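Lokimer wrist-view collection, simulated bench
Pre-run checklist with comments, June
Filled in by: Alper Gündoğdu

1. Scene file loads without warnings. OK.

2. Episode length set to 900 steps. OK. Was 600 in the last batch, changed at the request of Hivow.

3. Gripper opens fully on reset. OK. Tried four resets, same result each time.

4. Wrist view renders both fingers. OK.

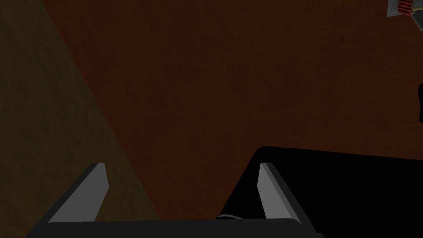 Item 4, wrist view: jaws open, nothing held.

5. Large black shape at lower right. COMMENT. It takes up a good part of that corner. I could not tell from the wrist view alone if it belongs to the arm. Check the scene tree before anyone masks it out.

6. Surface texture. OK. Reddish brown with a light mottle. Leave randomization off for this batch.

7. Item at top right is only partly in view. COMMENT. Acceptable at the start of an episode. Do not use these views for the object labels.

8. Joint log and image log share one clock. FAIL on first check, almost 6 steps apart. Fixed in the writer, checked again, OK.

9. Episodes with no grasp are kept and tagged "no contact". OK.
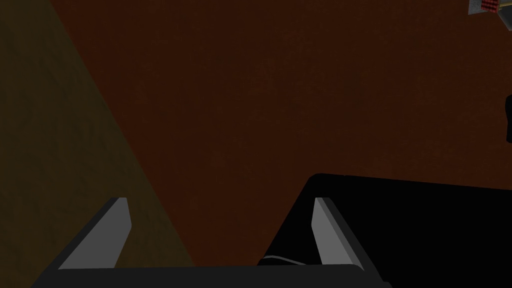 Şimşekoğlu: On item 9, please keep the tag but store those episodes in their own folder. Last time the training script read them as failed grasps and we had to sort them by hand.

Reply, A.G.: Folder added, and the loader skips it by default.

10. Disk space for two full batches. OK.

Result: cleared to collect, with item 5 open. Send the scene tree check to Brostier before the second batch.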